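Bakery course in Prastcombe opens for a second year

Registration starts in September, evening group added 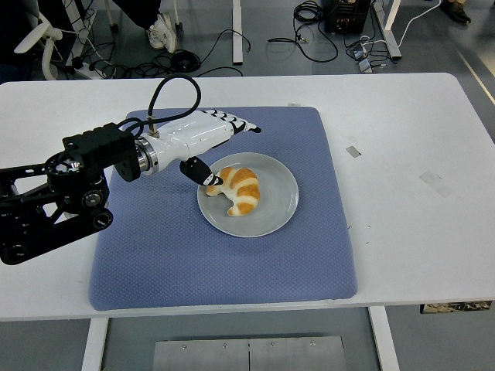

The town of Prastcombe will again pay for a baking course for adults who want to change their work. The course was held for the first time last year in the old school kitchen on Karamanlidis Street, and 18 people finished it. This year there will be two groups, one in the morning and one in the evening, because many people who wrote to the town hall have a job during the day. The teachers also changed the order of the lessons. Students will begin with plain bread and rolls, and only after the fifth week they will come to the croissant, with its curved shape and the glossy brown stripes on pale dough that most people know from the shop window. Last year this lesson came in the second week, and several students told the school that it was too early for them.

The course is led by Zoi Tsakiris, who had her own bakery in Arnurard for many years before she moved to Prastcombe. She says that the dough with butter needs patience and a cool room, and that the old school kitchen was too warm for it in the summer. The town has now paid for a new cooling room next to the kitchen. The work cost 3,000 euros and was finished before the holidays.

"People think they are slow, but the dough is slow," said Tsakiris. "When they have made bread for one month, they are not afraid to wait anymore."

The course takes 13 weeks. Students pay nothing for the lessons or the flour, but they must bring their own apron and closed shoes. In the last two weeks every student works in a real bakery. Stinano, the bakery beside the bus station, has promised places for both groups, and the town is still speaking with two smaller bakeries in Arnurard.

Nosipho Tshabalala finished the course last year and now works at Stinano on the early shift. Before, she was in an office for insurance. She begins at four in the morning and says that the first month was hard – mostly the sleep, less the work. She will visit both groups to answer questions about the hours and the pay.

The town library has also bought new books on bread and pastry, and students can keep them until the end of the course.

Registration is at the town hall, second floor, from nine in the morning until noon. Those who were on the waiting list last year must register again.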